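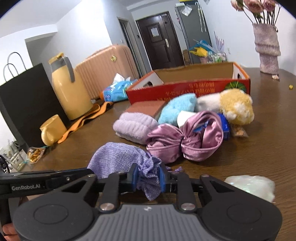 Según recordaba una coordinadora de Lumanlan al término de su primer año de actividad, las familias no preguntaban de dónde procedían los alimentos, sino a qué hora abría el local y si habría aceite. La observación quedó recogida en el acta de la entidad y sirve de punto de partida a este capítulo, dedicado a la distribución alimentaria de proximidad vista desde la persona que la recibe.

Capítulo 11
La despensa comunitaria: acceso, elección y continuidad del servicio

Contenidos del capítulo

11.1 Del reparto de lotes al modelo de elección
11.2 Criterios de acceso y tratamiento de los datos personales
11.3 Horarios, ubicación y barreras de desplazamiento
11.4 Gestión de existencias en locales de pequeña superficie
11.5 Financiación ordinaria y campañas
11.6 Caso práctico: la red Bamia
Actividades y lecturas

Objetivos de aprendizaje

Al finalizar el estudio del capítulo, el alumnado deberá ser capaz de distinguir los modelos de despensa cerrada, mixta y de libre elección; redactar un protocolo de acogida conforme al principio de minimización de datos; calcular la rotación de un almacén a partir de sus registros de entrada y salida; y valorar la viabilidad de un servicio cuya financiación depende de campañas estacionales.

Introducción

En el capítulo anterior se estudiaron los programas de comedor, en los que la entidad prepara y sirve los alimentos en sus propias instalaciones. La despensa comunitaria responde a una lógica distinta. Los productos se entregan sin cocinar, el consumo se produce en el domicilio y la relación con la persona usuaria se mantiene, por lo general, durante varios meses. De ello se derivan exigencias particulares en materia de planificación, puesto que una interrupción del suministro afecta a la economía del hogar en su conjunto.

El modelo más antiguo es el del lote cerrado. La entidad compone una bolsa de contenido idéntico, o ajustado únicamente al número de miembros de la unidad familiar, y la entrega en una fecha fija. Sus ventajas administrativas son conocidas: facilita el recuento, reduce el tiempo de atención y permite preparar las entregas con antelación. Entre sus inconvenientes figura la proporción de productos que los hogares no llegan a utilizar, ya sea por motivos de salud, por convicciones religiosas, por falta de equipamiento de cocina o, sencillamente, por costumbre.

El modelo de libre elección organiza los productos en estanterías y asigna a cada hogar un saldo de puntos. La persona recorre el local, selecciona lo que necesita y pasa por un mostrador de registro. Este sistema requiere más superficie, más personal de atención y un inventario actualizado a diario. Entre ambos extremos se sitúa la despensa mixta, que entrega una base común de productos secos y reserva a la elección los frescos, la higiene y la alimentación infantil.

La red Bamia, objeto del caso práctico del apartado 11.6, gestiona 2 locales de despensa mixta y atendió 3.517 entregas en su último ejercicio cerrado. Su interés docente reside en la calidad de los registros, que permiten seguir cada partida desde la recepción hasta la salida. El alumnado trabajará con las hojas de almacén del mes de agosto, período en el que disminuyen las donaciones de los comercios y se mantiene la demanda.

En materia económica, el capítulo distingue entre gastos de estructura y gastos de compra. Las donaciones en especie rara vez cubren la totalidad de la cesta, y la entidad debe adquirir los productos que no recibe. El fondo Fondus, de carácter rotatorio, adelanta a las despensas asociadas el importe de esas compras y lo recupera cuando se ingresan las subvenciones concedidas. Se analizarán sus condiciones de reembolso y los efectos de un retraso en el cobro.

Conceptos clave

Unidad de convivencia. Conjunto de personas que comparten domicilio y gastos de alimentación, con independencia de su parentesco.

Saldo de puntos. Crédito mensual no monetario asignado a una unidad de convivencia. En los ejercicios de este manual se parte de un saldo de 100 puntos por adulto.

Rotación. Número de veces que el almacén renueva sus existencias en un período determinado.

Merma. Diferencia entre la cantidad registrada a la entrada y la cantidad entregada o disponible, una vez descontadas las devoluciones.

Actividad previa

Antes de iniciar el apartado 11.1, consulte la normativa autonómica sobre donación de alimentos que resulte aplicable en su territorio e identifique qué obligaciones de trazabilidad recaen sobre la entidad receptora. Compare el resultado con el modelo de ficha de entrada de la cooperativa Jitaso, reproducido en el anexo, y anote los campos que considere insuficientes. Las anotaciones se utilizarán de nuevo en el apartado 11.4.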